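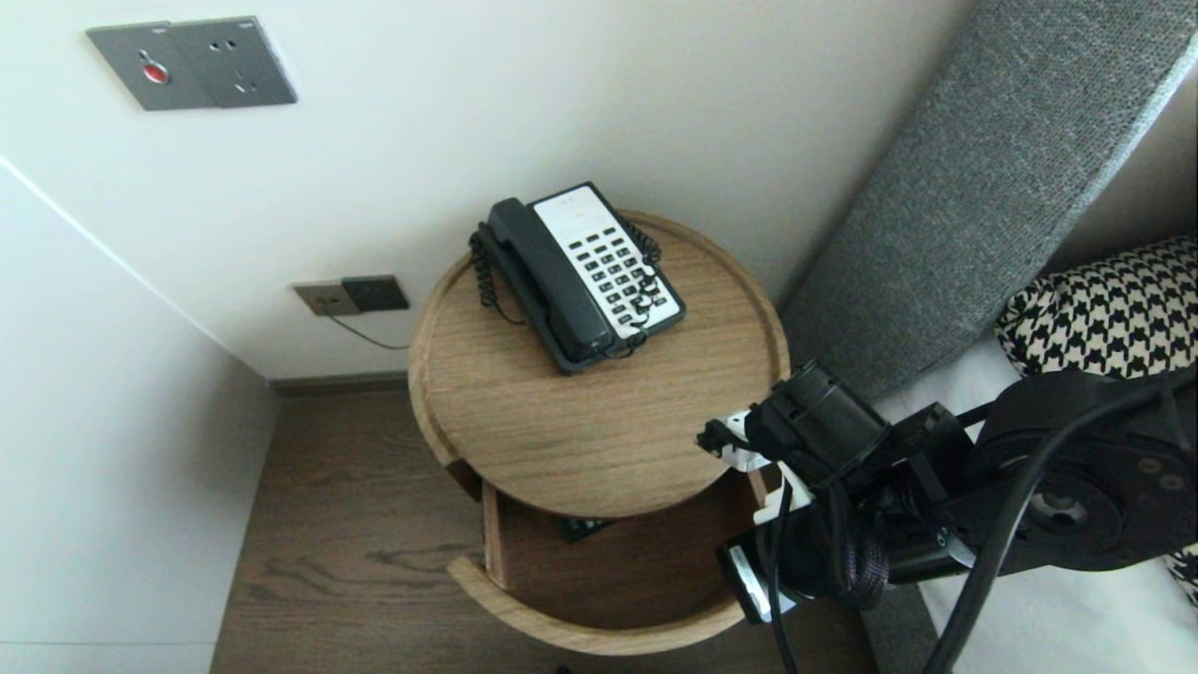

Der Greifer am Nachttisch, das Telefon steht noch weiter hinten Richtung Wand.

15. Oktober 2022

Ich hatte ja versprochen, mal zu erzählen, was ich in letzter Zeit so treibe, wenn ich abends nicht ans Telefon gehe (ja, ich sehe die Ironie). Also: Ich bringe einem Roboter bei, in einem Schlafzimmer zurechtzukommen. Genauer gesagt an einem runden Nachttisch mit einem Schnurtelefon drauf. Und ich bin völlig angefixt!

Das Projekt heißt Skorkbridge, und wir arbeiten mit einer Fernsteuerung, die intern alle nur Fledgate nennen. Ich sitze an einem Pult, habe zwei Hebelarme in den Händen, und was ich mit denen mache, macht der Roboter nach. Bewege ich das Handgelenk nach links, dreht er den Greifer nach links. Drücke ich die Finger zusammen, macht er zu. Das klingt kinderleicht und war in den ersten Stunden eine einzige Katastrophe, weil ich ständig vergessen habe, dass ich nichts fühle. Man sieht den Tisch, man sieht die Kante, und trotzdem ist man immer zwei Zentimeter woanders, als man denkt.

Die Aufgabe selbst: an den Tisch heranfahren, zum offenen Fach unter der Platte, etwas herausholen, oben ablegen und wieder weg. Das Telefon soll dabei bleiben, wo es ist. Genau daran bin ich anfangs verzweifelt, vor allem an diesem Spiralkabel. Wer hat eigentlich noch so ein Ding zu Hause? Meine Oma hatte eins im Flur, und als Kind habe ich beim Telefonieren immer die Finger in die Kringel gesteckt. Jetzt träume ich von den Kringeln. Einmal hatte ich beim Ablegen eine Schlaufe mit erwischt und beim Rückzug das halbe Telefon hinterhergezogen, und zwar so elegant, als wäre es Absicht gewesen.

Der Tisch hat außerdem einen leicht erhöhten Rand. Hübsch, wenn man eine Brille drauf ablegt, lästig, wenn man mit einem Greifer ganz flach ankommt. Ich komme inzwischen immer etwas von rechts und von oben, bleibe kurz vor der Kante stehen, atme durch und gehe dann erst runter. Das kurze Stehenbleiben war anfangs ein Tick von mir. Dann haben wir gemerkt, dass man es in den Aufnahmen ziemlich deutlich wiederfindet: Das Modell, das daraus lernt (es heißt Clultum, fragt nicht), bleibt an derselben Stelle auch stehen. Es atmet also gewissermaßen mit durch. Ich war gerührt und gleichzeitig ein bisschen erschrocken, was ich ihm da sonst noch alles angewöhne.

Überhaupt die Menge! Für eine Aufgabe brauchen wir viele Durchgänge, und ich schaffe an einem guten Abend einige 24 davon, danach werden meine Schultern steif und die Bewegungen schlampig. Letzte Woche habe ich 16 hintereinander ohne einen einzigen Abbruch hinbekommen, das ist mein persönlicher Rekord und ich habe mir dafür ein sehr großes Stück Pflaumenkuchen gekauft. Im ganzen Projekt liegen jetzt 3.061 Durchgänge auf der Platte, von allen zusammen, und ich bilde mir ein, meine eigenen am Zögern zu erkennen.

Was mich am meisten überrascht hat: Schnell ist gar nicht gut. Ich wollte am Anfang unbedingt zeigen, wie flott ich bin, und habe dann lauter ruckelige Aufnahmen produziert, von denen die meisten wieder rausgeflogen sind. Jetzt fahre ich so, als würde daneben im Bett jemand schlafen. Das steht ja wirklich gleich rechts, mit so einem Kissen im Hahnentrittmuster, das ich inzwischen sehr gern selbst hätte. Falls jemand weiß, wo man solche Bezüge bekommt, bitte in die Kommentare!

Ach ja, und jemand hatte nach Handschuhen gefragt. Nein, brauche ich nicht, an den Griffen schwitzt man darin nur. Was wirklich hilft, ist ein ordentlicher Stuhl. Meiner kommt von Pylypenko, war gebraucht und quietscht beim Zurücklehnen, aber seitdem tut mir der Nacken nicht mehr weh.

Als Nächstes soll der Hörer drankommen: abheben und wieder auflegen, mit Kabel und allem. Ich übe bis dahin schon mal trocken am Küchentisch, mit einer Banane.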